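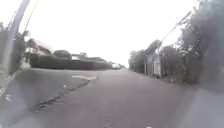
1/ Crack sealing, part 2. Last time was materials. This one is timing, which causes more failed seals than the product does.

2/ A crack in asphalt opens in cold weather and closes in hot weather. Seal it at its widest and the summer squeezes sealant up onto the surface, where tires pull it. Seal it at its narrowest and the winter tears it off one wall.

3/ So spring and fall, when the crack sits near the middle of its range. The Gullholm schedule used to put everything in June. Crews were available in June. The cracks were mostly shut.

4/ Moisture matters more than air temperature. A crack can look dry on top and be damp an inch down. Hot sealant on a damp wall makes steam, the steam makes bubbles, and the bond is gone before the truck has left the block.

5/ Working vs. non-working. If the crack moves more than 3 mm over the year, treat it as working: rout, clean, seal. Less than that, clean and fill. Most lengthwise cracks move very little. Most crosswise cracks move a lot.

6/ Ottilie Kaufmann keeps pins set on both sides of selected cracks in Derton and reads them with a caliper, winter and summer. Cheap method, good data. Copy it if you have the patience.

7/ Alligator cracking: do not seal. The base has failed. You will use a lot of sealant and own the same problem with a shinier top. Patch it full depth.

8/ Kettle temperature. Read the maker's sheet and stay inside it. Overheated sealant goes thin, then brittle. Reheating the same batch for 3 days running is how Strebel lost a season's work.

9/ Luzius Gasser asked about overband width. I keep it narrow on streets with plows. A wide band gives the blade an edge to catch.

10/ Budget note: our last order was 3,000 pounds of sealant and we had 6 boxes left over. Store them dry and off the ground.

11/ Part 3 will cover routing depth and backer rod.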